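21 October 2026

I still don't trust the wooden box. It has a drawer, and everyone who sells a drawer says it will change how you keep a room. I left it open on the white table with the bowl and a few white blocks, and I can't say the place feels any more sorted. The Bustach booklet runs to 36 pages and spends 8 of them on "flow." I read two.
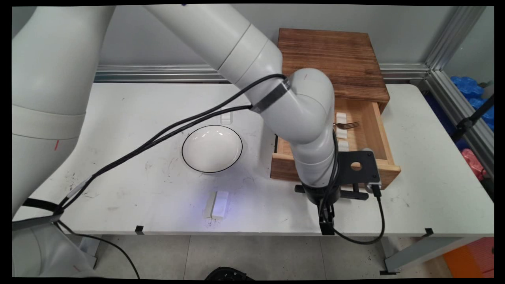

Bowl, blocks and the open drawer.

The bowl I like. White, thin black rim, no promises made. The blocks have no proper home and I doubt the drawer is the answer.

Then the handle. Dark gray bar on warm wood, and I'll admit the grain looks good next to it. Whether it's any nicer to pull than the old knob, I have my doubts. The wall behind has small dark smudges again. The Narkent cleaner was supposed to deal with those in April.

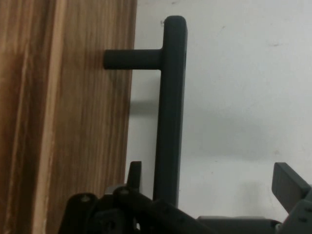
Posted by Cilell

Might move the bowl tomorrow. Might leave it.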